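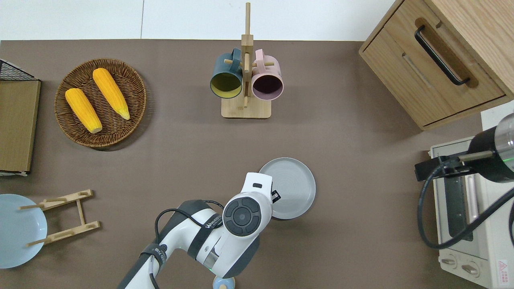
A robot arm at the practice table in the Whitlock kitchen, with a mug tree, a gray plate and two corn cobs set out.

11th November
By Ashley Hollis

Search this site
Enter keyword Go
Popular searches: school closings, road work, obituaries

Kitchen staff at Whitlock, the catering company on the east side of Lostby, will stop putting away mugs and plates by hand on the early shift starting next month. Robot arms will take over that part of the job, and the six people who do it now will move to food prep and packing.

The company told workers about the change at a meeting on Monday morning. No one is being laid off, according to a notice handed out afterward, and hourly pay stays the same. Start times are changing, though. The early crew will come in at 6 a.m. instead of 5.

Whitlock sends out 1,950 meals on a normal weekday to offices, two senior centers and the hospital in Sketdale. Most go out on real plates with real mugs, and those come back in the afternoon to be washed and sorted. The kitchen handled 934 mugs on its busiest day this fall.

The arms have been learning the work at a table in a side room, using ordinary kitchen items. Staff take turns there, setting out dishes and noting what the arms drop or put in the wrong place. The notes go to Ristberg, the company supplying the system.

Beryl Sowerby has worked in the dish area for 11 years and now spends two afternoons a week in the side room. She said the work is easier on her shoulders but takes more attention than she expected.

"With the dishes I could think about supper," Sowerby said. "Now I have to watch the whole time and write things down. By four o'clock my back is fine and my head is tired."

She said plates went better than mugs in the first few weeks. Handles were a problem, and so was anything stacked too close together. Workers have been asked to leave more space between items when they unload the washers, and new shelf markings went up last week to help with that.

Not everyone is happy with the plan. Several workers asked at the meeting what would happen to the extra hour of early pay, which comes to a higher rate before 6 a.m. Managers said they would look at it and give an answer before the end of November. Workers also asked who would be expected to clear a jam when the arms stop. For now that will be the shift lead, who will get two days of training.

The washing itself will still be done by people, along with pots, trays and knives. Broken dishes will also be picked up by hand, with the arms switched off first.

Whitlock has set a target of 888 items put away per shift before the arms go into regular use. If they miss that in the final test, the current schedule stays in place until spring. The company hopes to reach 2,000 meals a day next year and said it has had trouble filling early morning jobs in the dish area. Two openings posted in the summer are still vacant.

Sowerby said she has asked to stay on in the side room one day a week after the change and do packing on the others. She has not heard back yet.

Comments (4)

dkm_lostby
My sister works there. The 5 to 6 hour was the only reason she took that shift. Hope they sort it out.

Rosalind P.
Will the senior centers still get the hot lunches at the same time? The article doesn't say.

truckroute9
I loaded dishwashers for three years and my wrists still hurt. Let the machines have it.

dkm_lostby
@Rosalind P. She says delivery times are the same as far as she knows.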